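Home Workshop Tips: What My Gripper Jam Taught Me
by Poppy Cropper

53 shares | 19 comments

I had a proper scare with one of my hand-held grippers last week, so this month's tips are all about that. If you do any robot teaching work by hand (you hold the grippers, you do the chore, the robot learns it later), grab a coffee and read on!

So I was doing drawer pickups. Open drawer, reach in, close the fingers on a tool, lift it out, put it back, do it again. On pickup ten the right gripper closed on a screwdriver and would not let go. I released the trigger and nothing happened. Then I did the dumb thing and tried to pull the screwdriver loose with my other hand. The fingers snapped open all at once, the tool shot across the room and I got a nice pinch on my thumb. No stitches, but it bled more than I'd like to admit!

The culprit was a crumb of dried glue in the slide. One crumb! My friend Kulsoom Bangash fixes these things all day long and she laughed at me for a good minute, then sent me a list. I've added my own bits to it.

Clean the slide before you start. A dry toothbrush is perfect. Skip the oil, it only grabs more dust. Then open and close the gripper ten times with nothing in it, and if it feels gritty even once, brush it again.
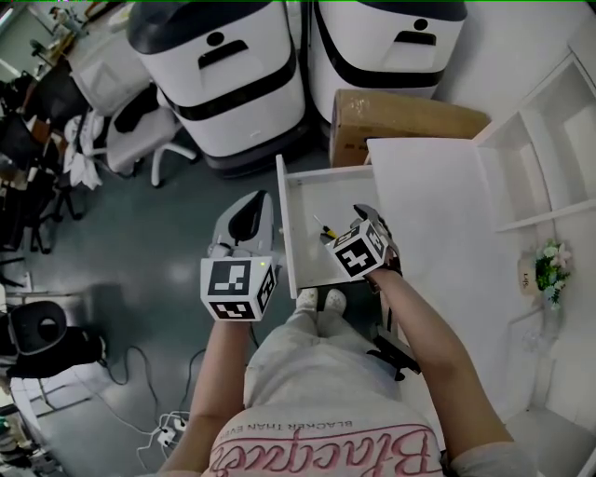

Going in for the yellow-handled screwdriver, right gripper over the drawer.

Start with the tool lying flat and the drawer pulled well out. My jam happened with the drawer half shut, so I was coming in at a silly angle and the fingers closed crooked. Kulsoom says a crooked grip is the thing she sees most, way ahead of worn parts.

If it sticks, stop. Rest the whole thing on a flat surface, tool and all, and take your hands away from the fingers. Switch it off if yours has power to the fingers (check your manual, they're all different). Then ease the slide back from the handle end. Never pull on whatever it's holding - that's how I got bitten.

Watch your straps and cords. Anything hanging down can catch on a drawer corner right when you step back. Same goes for cords on the floor, and I'm terrible about this one. Run them along the wall if they'll reach, and if they won't, tape them down flat.

Wear real shoes. A dropped screwdriver lands point first more often than seems fair, and I used to do all this in socks.

Keep a jam log. I use the back of an old calendar and write down the tool, the drawer and what I did to clear it. Brenda Whiteley wrote in back in October to say hers showed every single jam came after she'd been sanding in the same room. She moved the sanding out to the garage and hasn't had one since - smart lady.

Next time I'll go through storing your grippers so the fingers don't get bent, plus Carol Cheetham's trick with an egg carton and small screws.

Read 1,692 times

Get new tips in your inbox! Enter your email to join the newsletter. You can unsubscribe any time.

Contact | Privacy | Back to top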